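Call for Participants: Land and Family Dispute Forums Study, Gitura Legal Research Unit

Posted 14 September 2018

The Gitura Legal Research Unit is recruiting adults who have taken part in a dispute heard outside the formal courts. The study compares how elders' forums, ward tribunals and magistrates' courts record their decisions, and whether a written record affects a later appeal. 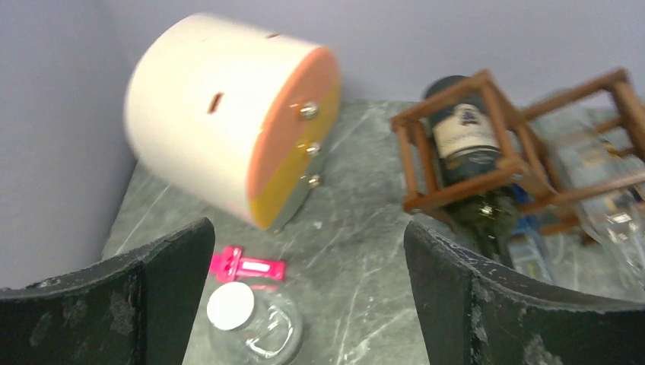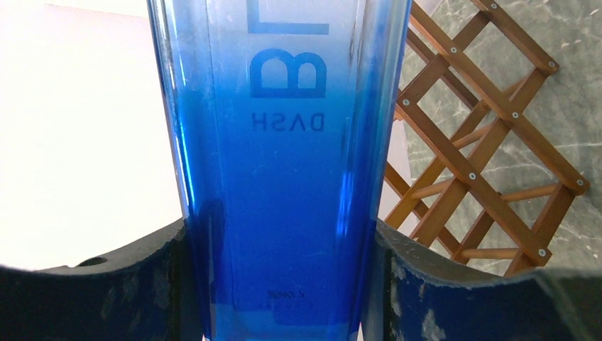 The study is concerned with records: who writes them, what they contain, and who is allowed to read them afterward. In many informal hearings the only record is the memory of those present. Two witnesses may agree on the outcome and still describe the same piece of evidence in terms that cannot be matched. One exercise in the session deals with this directly. Participants write a short description of an ordinary object, such as a bottle that shades from nearly clear to deep cobalt blue, or a white cylinder with one end split between peach and yellow, and a second participant works from that text alone. The written descriptions are then coded with the same scheme we use for tribunal records.

Who can take part

Applicants must be 18 or older and must have been a party, witness or assessor in at least one dispute over land, inheritance, custody or marriage payments. The dispute must be closed, with no appeal pending. Lawyers in active practice, sitting magistrates and current tribunal members are not eligible for this round. A separate interview series for court staff will be announced in December.

We have places for 224 participants. Enrollment closes when the places are filled.

What is involved

Each participant attends two sessions at the Gachanja office. The first is an interview covering the type of forum, the notice given, the language used, the fees paid and the form of the decision. The second is the description exercise and a review of your interview transcript, in which you may correct or delete any passage. Each session lasts up to 2 hours. Interviews are held in English or Swahili.

Participants receive a fixed payment at the end of each session and a refund of bus fare on presentation of a ticket. Payment does not depend on completing the interview.

Confidentiality

Names of parties, villages and forums are replaced with codes before transcription. Audio files are deleted once the transcript has been approved. The study gives no legal advice and cannot reopen, review or enforce any decision. Nothing said in a session is passed to a court or tribunal.

How to apply

Collect a screening form from the Gachanja office, Room 5, or request one by mail from the study coordinator, Gladys Kombo. Do not attach judgments, title papers or other originals to the form. Applicants who meet the criteria will be contacted by Esther Bakilana to set a date. Questions about the research design should be addressed to the principal investigator, Erick Rugemalira.

Comments

Otis Zamora
Does a boundary case settled by a clan meeting count if no paper was ever issued? Ours was closed years ago and both sides accepted it.

Gladys Kombo
Yes. Cases with no written decision are eligible. Enter "oral" in the decision field of the screening form.

Mwanaisha Athumani
I was a witness but I did not speak at the hearing, they ran out of time. Can I still apply?

Gladys Kombo
If you were called as a witness, you can apply. Please note on the form that you were not heard.

Otis Zamora
Thank you. I will pick up two forms, my brother was also a party.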